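About the Heline Community Fund

The Heline Community Fund makes small grants to local groups in the Femano district. It is administered by the Lombardi Trust, which holds the capital, sets the annual budget and publishes the accounts each December.

Applications are assessed in two rounds. An organisation must have operated for at least two years and must hold a bank account with two signatories. Grants are paid within 30 days of signed acceptance. In the last round, 19 organisations received funding.

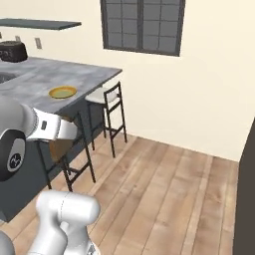
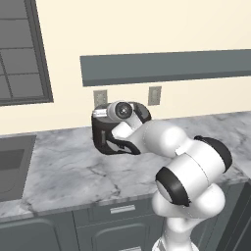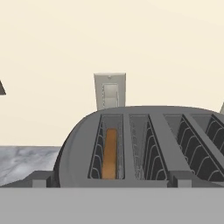

Brillemeo Neighbourhood Centre wrote that the acquittal form took longer to complete than the application, and asked whether receipts under the reporting threshold could be listed on a single line. They can, and the form has been amended.

Unspent funds are to be returned with the acquittal. Changes to the approved purpose require written consent before any money is spent.

Page last updated 10 December 2020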